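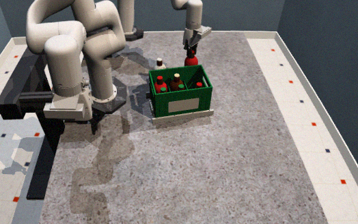 Forums > Automation > Shows and site visits > Nuvesville open day, two-arm crate demo

hertta_v
Went to the Zunimier open day on 7 May 2019. Two arms, one bottle crate, all in simulation. They quoted 1564 logged runs. Did anyone get the failure rate?

limsakul_n
44 failed, per Ea Lykkegaard at the desk. Mostly lost grips at the neck.

rattan_cell3
A neck grasp is the wrong choice there. Any tilt and the base catches a divider. I would grip the shoulder.

limsakul_n
Shoulder grip leaves no finger clearance once the next compartment is full. Try it with parallel fingers.

rattan_cell3
Then change the fill order – back row first.

hertta_v
Does 44 include arm-to-arm stops? Those should be listed separately.

limsakul_n
No. Collision stops were left out of the total. I asked twice.

rattan_cell3
Then the figure is not much use to me. Friction settings?

jkhunthong
Not on the handout. Flirell has the slides, I can request them.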